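Cullumwood clothing exchange opens second room for sorting and folding

May 21, 2026

The clothing exchange in Cullumwood has opened a second room in the old Peltonen building, where donated clothes are now checked and folded before they go to the shelves. Until this spring all the work was done in the front shop, between the customers and the coat racks, and on busy mornings the bags stood in the doorway.

The exchange works in a simple way. A household brings clean clothes it does not need any more and receives points, and with the points it can take other clothes home. Children's sizes and T-shirts move the fastest. Last November the exchange received more than 1,000 pieces in one month, the highest number since it was started, and many of them had to wait in bags until after the holidays.

The new room is on the ground floor, behind the former ticket office. It was used for storing paper and had no good light. The building's owner agreed to a low rent for the first year, and a local shop, Grellwood Interiors, gave lamps and shelving at a reduced price. The rest was paid from a spring sale, at which every visitor could fill one bag for 10 dollars.

T-shirts are the first thing that was put in order. They are the most common donation, and they are also the clothes that come back to the shelves in the worst condition, because people open them to see the print and then leave them as they are. The exchange has now decided that all T-shirts will be folded in the same manner, with the neckline at the top and the print facing out, so that a customer can see the picture and the size without opening the whole shirt. 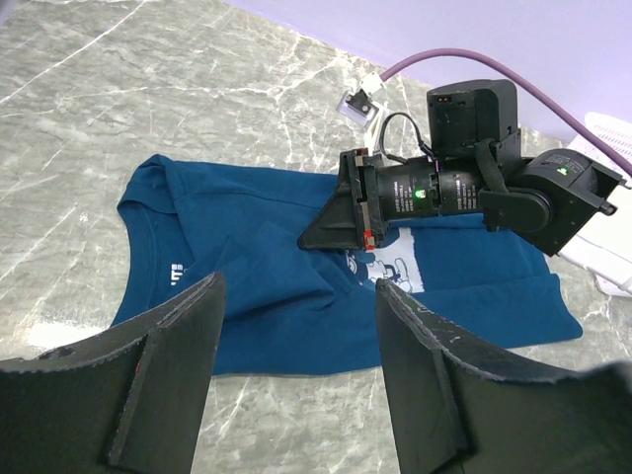

The method is not difficult, but it takes some practice. The shirt is laid face down on a flat surface and smoothed with the palms from the collar to the hem. One side is folded toward the middle, with the sleeve turned back, and then the other side. After this the lower part is brought up in two steps. When the shirt is turned over, the print should be in the center. Shirts with a thick print are folded more loosely – a sharp fold across the print can leave a line which does not disappear in the wash.

Before folding, each shirt is examined at the neck, under the arms and along the hem. Small holes are marked with a piece of tape and the shirt goes to the mending basket. If the label is too worn to read, the shirt is measured and a paper tag with the size is pinned to the collar. Clothes that cannot be worn any more are cut into cleaning cloths, and these are given free of charge to anyone who asks at the desk.

The exchange also wants to teach the same skills to others. A short evening course in folding and simple mending will be held in the new room when the summer program begins. There is space for 10 people at a time, and participants should bring two or three pieces of their own laundry – preferably the ones that never want to stay flat in the drawer. Needles and thread will be available. The course costs five dollars, or it can be paid with 50 points.

Visitors from Evel, where a similar exchange is planned, have already been to see the room and have asked for a copy of the folding instructions. The instructions are printed on one page and can be picked up at the desk.

For donors the rules stay almost the same. Clothes must be washed and dry, and shoes are accepted only in pairs. One household may bring up to 100 pieces in a month. Larger amounts, for example after a move, should be agreed in advance at the desk. Donations are now received at the side entrance of the Peltonen building, and the front door is for customers only.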